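Pliltero Shared Workshop
Minutes of the members' meeting, 10/7/25

Present: Capucine Delaunay (chair), Teguh Wijaya, Georges Hourani, Luminița Olteanu (minutes). Lucienne Mallet joined us at item 3, with a very welcome tin of shortbread.
Apologies: none received.

1. Welcome and last minutes

Capucine opened the meeting and thanked everyone for turning out on such a warm evening, and thanked Georges in particular for bringing the big fan down from upstairs. The last minutes were read and agreed, with one correction: it was Teguh and not Georges who offered to mend the bench vice. Teguh said he had rather hoped that one would slip by. The vice is still not mended and stays on his list.

2. Money

Lucienne had sent her figures ahead, so Capucine read them out. The two-arm build has cost 1,141 euros to date, and 484 of that went on the aluminium profile, brackets and fixings, which we bought from Brunet in one go back in February. Georges said he still thinks we could have got the same lengths cheaper by waiting for the Trirwood clearance, and a fairly long and good-natured conversation followed about whether the Trirwood clearance has ever had anything in it that anyone wanted. We did not settle this.

It was agreed that another 130 euros may be spent on the build before the autumn without coming back to a meeting. Anything over that, please ask first. Receipts go in the blue folder and please, please write on the back what the thing was for, as Lucienne is very patient but cannot be expected to guess.

3. The two-arm build

This took up most of the evening, as everyone had expected it would, and I have tried to get down the main points. My apologies to Teguh if I have muddled any of the technical side. He has offered to read this through before it goes up on the page.

Teguh reported that both arms are now on the rail and that he is happy with how square the whole thing sits. He had spent two evenings shimming the right-hand plate, taking it off and putting it back again, and would like it noted that nobody is to loosen those bolts without ringing him. Noted!

Georges has been working on the bookshelf job, where the arms have to take a book from the shelf and put it back in a different compartment. We picked this at the spring meeting because it is a thing all of us can understand and because Lucienne's nephew had a little shelf going spare. Georges said that the upper compartment is a good deal harder than the lower one. The arm has to come in from the side and the wrist runs out of room, and a book that leans is harder again than one lying down. He has been slowing the last part of the reach right down and thinks this is the way to go, though it does make it rather like watching someone park a caravan.

Capucine asked if the fingers were too wide for the thinner books. Georges thought they would do for now, but he would like to try pads on the inside faces. Luminița (that is me) has a box of rubber offcuts from the shoe-mending class and will bring it in.

There was some talk about the wallpaper. Lucienne asked, very politely, whether the violets were staying. Capucine, who put them up, said that they were, that she had half a roll left, and that she had spent quite long enough in her life looking at grey panels. Teguh said that if the pattern ever gave the wrist camera any bother he would let us know, and that so far he had no complaint to make. The violets stay.

4. Cables

Teguh has run the wrist cables through corrugated conduit, tied down along the links, and we all agreed it is a great improvement on the tape. He explained that the loops have to be left generous or the wrist pulls them tight at full stretch, which was how we lost a connector in the spring.

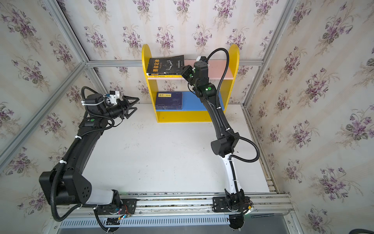

What he is less pleased with is the lower end. The cables come down past the rail and hang, and he would like them clipped back properly before we have visitors leaning in for a closer look. The little circuit board beside the left-hand base also wants some kind of cover. Georges offered to print one. Capucine asked that it be printed in black this time, please, as we still have the orange hinge covers from the last project and they haven't grown on her.

Lucienne asked whether one arm could be moved by hand if it stopped halfway with somebody's book in it. Teguh said yes, with the power off and one hand under the elbow, as the arm will drop when the motors let go. He will write this out on a card and fix it to the wall by the switch, in large letters.

5. Housekeeping

The tabletop has picked up its share of specks and scuffs. Luminița will go over it with the mild cleaner. Please don't use the scouring pads from the kitchen, tempting as they are.

Please also keep the ledge beside the rail clear whenever the arms are running. Small tools have a way of being put down there "for a moment" and we would all be sorry to see one go into the works. There is a tray on the pegboard for exactly this.

The Wallau group have asked if they might come and see the build in the early autumn. Everyone was very much in favour. Capucine will write back and suggest a group of up to 3 at a time at the bench, with tea at the other end of the room for those waiting their turn.

6. Any other business

Georges has a spare desk lamp if anyone would like it. Lucienne would.

The question of a name for the build came up again. Suggestions so far are on the whiteboard. Please add yours, and please do not rub out other people's.

Actions
Teguh: bench vice; clip back the lower cables; card by the switch.
Georges: cover for the circuit board (black); try finger pads.
Luminița: rubber offcuts; clean tabletop; type up these minutes.
Capucine: reply to Wallau.
Lucienne: buy a new blue folder, the old one having split.

The next meeting will be after the summer break, and Capucine will send round a choice of dates. The meeting closed when the shortbread ran out.

L. Olteanu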